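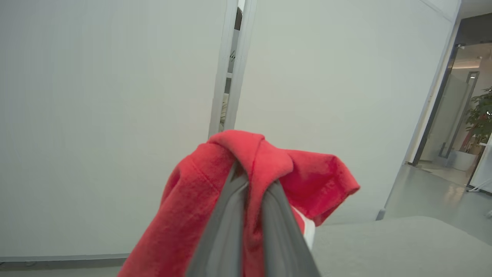

## Recording laundry demonstrations: bench notes and tips

Revised October 26, 2025. These notes apply to the pick-and-place laundry task, in which garments go from a seat or counter into a basket. Most of them carry over to towels and bedding.

### Before the first take

- Lint-roll the finger pads. Fleece sheds onto the inner faces, and grip changes over a long session.
- Wipe the lenses with a dry microfiber cloth, wrist cameras first. A smear on a wrist lens sits in the same place in every take and the model will happily learn it.
- Check that the clocks of all cameras agree. Clap once in view of every camera and compare the frame numbers. An offset of 2 frames is acceptable. Anything more means restarting the recorder.
- Set the exposure by hand and lock it. A bright red garment filling a wrist view will pull automatic exposure around, and the walls change tone with it.
- Close blinds halfway if the sun is direct. Note their position in the log.

### Choosing garments

Use clothes that have been washed several times. New cotton is stiff, holds its store folds, and behaves unlike anything in a real hamper. Fabric softener makes jersey knits slide out of a pinch grip, so leave it out of the wash for the whole set.

Mix weights. A heavy fleece stands up in a peak when pinched and leaves plenty of material to hold. A thin sports jersey lies flat, and the fingers tend to skate over it unless they come down on a fold. If the set contains only thick garments, the policy closes too high on thin ones.

Keep care labels on. They flip out at random and show up in real homes too.

### Starting positions

Do not fold or arrange. Hold the garment at shoulder height, release it over the seat, and leave it as it lands. If it falls to the floor, log that as a floor start and record it anyway.

Our operators drift toward a favorite starting pile after an hour or so. The cure is a printed card with the next position on it, drawn from a shuffled deck of 14. Change the card after every take, including failed ones.

Move the basket as well. A hand's width is enough. A basket taped to the floor gives clean data and a policy that drops shirts on the tiles when somebody vacuums.

### Grasping

1. Approach from above and slightly to one side, with the fingers open wider than seems necessary.
2. Close on a ridge or a bunched section. Avoid printed lettering, where the ink makes the surface slick and the cloth beneath it stiff.
3. Pause for a short count once closed. The pause gives the model a clear boundary between grasp and lift.
4. Lift straight up until the lowest hem clears the seat edge.
5. Carry at a constant height. Lower the garment into the basket until its bulk is under the rim, then open.

Operators who open above the rim save a second and leave sleeves hanging outside. Mark those takes as partial.

### Two garments, two arms

Leave one garment in the basket and one on the seat for part of the set. A run that always begins with an empty basket teaches nothing about placing cloth on top of cloth. With similar colors in both places, the model also has to tell the item to be picked from the one already put away.

Keep the idle gripper open and in view of the head camera. Parking it out of sight is fine mechanically, but its position then comes from the joint readings alone. 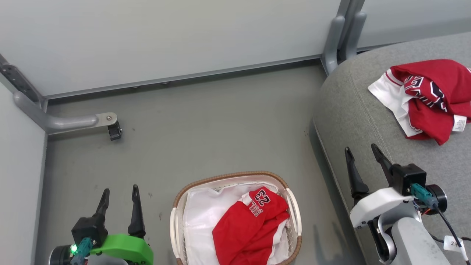 Estíbaliz Carrasco disagrees with the practice of leaving a garment in the basket from the start. Her view is that each session should begin empty and fill up naturally, so the later takes contain the cluttered cases in realistic proportion. She also points out that pre-loaded garments get placed by hand, neatly, and that a hand-placed shirt looks nothing like a dropped one.

The second point is fair. Pre-loaded garments should now be dropped in from rim height, the same as they are onto the seat. On the first we have kept our method, mainly to avoid emptying and resorting the basket in the middle of a session.

### Baskets and liners

Pick a basket with a soft rim if there is a choice. Finger tips catch on hard plastic lips, and a caught finger trips the force limit and ends the take.

Liners need attention. A fabric liner should be tucked down and clipped on the outside, or the gripper will pinch it together with the garment and lift both. Plastic bags crumple differently every time, which is useful variety, though a shiny one throws glare into the wrist camera under overhead lamps. Record both kinds and log which was in use.

### Checking and discarding

Review on the same day, at double speed, wrist view first. The last complete set came to 572 takes, of which 567 were kept. The rejected ones all had a dropped camera stream. A clumsy grasp followed by a recovery is worth keeping and should be tagged "retry".

Do not trim the ends. The return to rest with the fingers closed tells the model that the task is over, and without it the arm hovers above the basket. 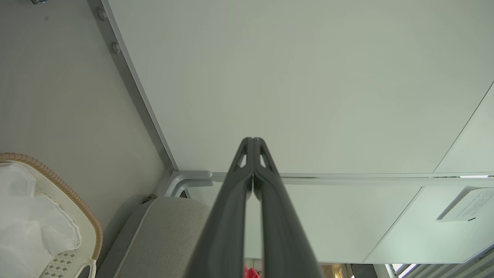 *Wrist view with the fingers closed, basket at lower left.*

### Storage and wear

Name folders by garment, start card and operator initials, in that order. Copy to the second drive before the garments go back in the bag.

Wash the garments between sets, inside out, on cold. Retire anything that has pilled so badly that the pads slip, and write the retirement in the log so that the change in grip can be traced later. Finger pads are replaced as a pair. Fitting one new pad against one worn pad makes the cloth twist as it is lifted.

Corrections to Iman Sqalli. Spare start cards are in the drawer under the recorder.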